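About Sedside

Sedside Catering Supplies hires out and sells kitchen equipment to cafés, village halls, schools and small event caterers. The business was started by Candela Benítez, who had run a sandwich shop and was tired of paying full price for pans she needed twice a year. We opened our first unit in 2000 with one van and a lot of second-hand crockery.

We now work from two sites. The main counter and showroom are on the Villanueva estate, with parking at the front. The store at Clerkuvow holds the larger items: ovens, hot cupboards, folding tables and chairs. If you want to see something kept there, please ring first so that somebody can meet you.

What we do

Hire is still most of our work. Prices are for a weekend or a full week, and delivery is free within 6 miles of either site. Crockery and cutlery can come back unwashed, but please scrape the plates. Glasses go out in crates and must be returned in the same ones.

We also sell new and used equipment. Used items are cleaned and tested before they go on the shelf, and electrical goods come with a three-month guarantee. We buy from closing kitchens too, so get in touch if you are clearing one.

In February we took over the hire side of Rosum, a party goods shop. All bookings made with Rosum stand at the price agreed, and deposits have been moved across to us.
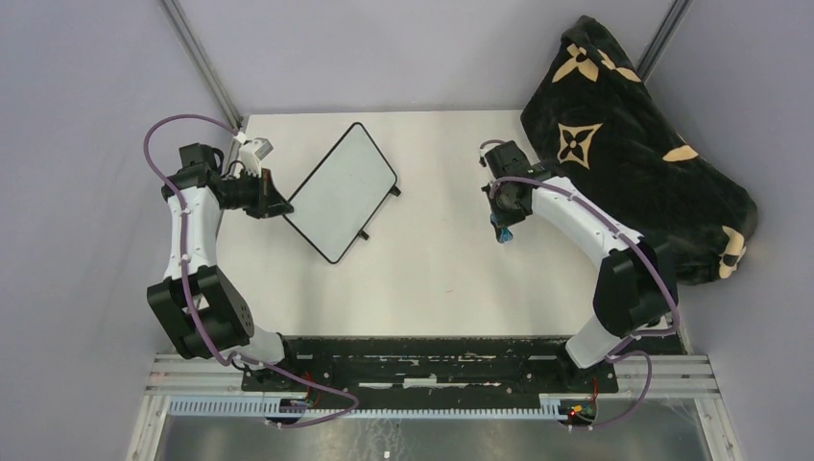

Pale grey-green board with rounded corners and a black rim.

Visiting us

The counter is open from eight until four, closed on bank holidays. Trade accounts are available after two paid orders. Ask for a form at the counter, or have one sent by post.

Page last updated February 9, 2019.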